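Section 4: Setting up your Stuneo dressing table

Last revised 23/01/2019 by Larysa Mykhailiuk, Soncombe Furniture

By now you should have the carcass standing, the drawers running smoothly and (we hope) a cup of tea in hand. If the drawers are still sticking, please go back to Section 3 before you carry on, as it's much easier to sort out the runners while the top is bare. This section takes you through choosing a spot, levelling the table, fixing it to the wall and giving the finish its first clean. It's the gentlest part of the whole job, so there's no need to rush it.

4.1 Choosing where it goes

1. Pick a wall at least 1327 mm wide, measured at floor level and clear of any skirting heater or power point you'll want to use. That gives you the table itself plus enough room to get a vacuum head down each side.

2. Keep the table out of strong afternoon sun if you possibly can. Painted finishes mellow over the years, and a table that gets the sun on one end only will end up two slightly different colours. A sheer curtain helps a great deal.

3. Leave a gap of 27 mm between the back panel and the wall. Ihor Hladun in our workshop cuts the two spacer blocks in the hardware bag to exactly that size, so you can simply stand them behind the back legs and push the table up until it touches.

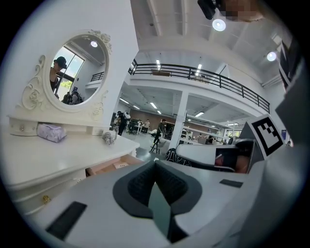 4.2 Levelling the feet

Even lovely new floors are rarely as flat as they look, and the older timber floors we visit around Mudthorpe can fall away quite alarmingly towards the fireplace! Each leg has a screw foot hidden underneath, and you'll want a spirit level and the small spanner marked 3507.

1. Wind all of the feet fully in, so that the legs sit as low as they'll go.

2. Lay the spirit level along the top from left to right. Find the low end, and wind its front foot out a half turn at a time until the bubble sits in the middle. Then bring the back foot down to meet the floor.

3. Turn the level so that it runs from front to back and do the same again. You'll probably need to return to the first direction for a little touch-up.

4. Press down gently on each corner of the top. If you feel any rocking, wind out the foot diagonally opposite the corner that dips, just a touch, and try again.

Caution: Have a second person take the weight of the table while you turn the feet. Don't tip it on to two legs by yourself, and don't drag it once the feet are out, or you'll score the floor.

4.3 Fixing to the wall

Please don't skip this one, particularly if there are little ones about who like to climb on open drawers. We supply a Hrytsenko strap kit with every table, and it goes on in a few minutes.

1. Screw the short bracket to the underside of the back rail, using the pilot hole already drilled for you.

2. Mark the wall at the same height, and fix the second bracket into a stud. The plugs in the kit suit solid masonry only, so for hollow plasterboard with no stud handy, ask at your hardware shop for a suitable anchor.

3. Thread the strap through both brackets and pull it snug. It should be firm enough that the table can't lean forward.

4.4 The first clean

A fine dust gets into the carved edging during packing, and it's worth getting it off before you set out your bits and pieces.

1. Brush along the carving with a soft, dry brush. An old make-up brush is just about perfect.

2. Wipe the top with plain paper towel, barely dampened with warm water, and follow straight away with a dry sheet.

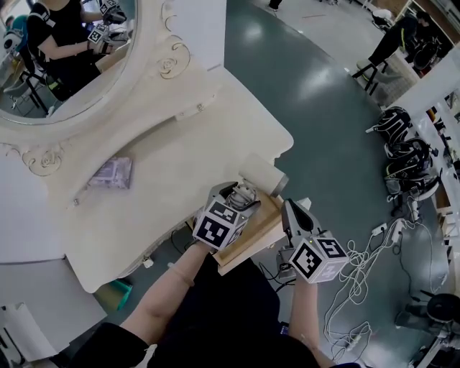 3. Leave the top bare overnight before putting anything heavy on it.

Note: Please keep spray polish, methylated spirits and nail polish remover well away from the finish. If you do have a spill - and most of us will, sooner or later - blot it, don't rub, and turn to the touch-up instructions in Section 6.

4.5 Fitting the mirror

The mirror is packed separately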